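Stories > Short fiction > Food and drink

Search stories Go

The Dumpling Week

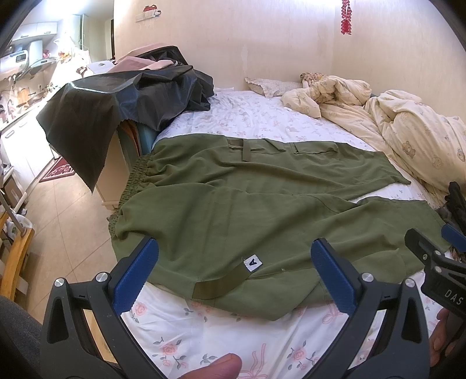 Tuva Tangen

Fagerlund the bakery and Drukis the dumpling bar had shared a wall for years before they shared a menu. It was Yurani's idea. She ran Drukis with her brother and she came round one April morning at half past five, when I was shaping the rye, and put a bowl on the bench.

"Eat that," she said.

It was a dumpling made with my sourdough starter. She had asked my apprentice for a jar of it and he had given it to her. I ate it standing up. It was filled with smoked mackerel and potato, and I was annoyed at how good it was.

We agreed to sell it for a week from both counters. Yurani wanted to make 200 a day. I said we would be throwing half of them to the gulls. My mother, who still did the books, said to put the price up and stop arguing.

On the first day we sold out before noon. On the second a man from Pretiro, the food hall across the river, bought two boxes and ate them on the step outside. Then he came in and asked who owned the recipe.

"I do," said Yurani.

"It's my starter," I said.

He wrote something down. He said Pretiro would take 1,000 a week, frozen, and pay 4,000 up front for the name. He left his card by the till, under the tip jar.

We closed up late and sat in her kitchen with the last of the broth. She had flour up to her elbows. I turned the card over a few times.

"You'd have to get up at two," I said.

"You already get up at two."

"Three."

She laughed and took the card from me and used it to scrape dough off the table. Then she asked what else I had in jars. I went next door and fetched the pickled plums.

Contact | Copyright Detenik Stories | Back to top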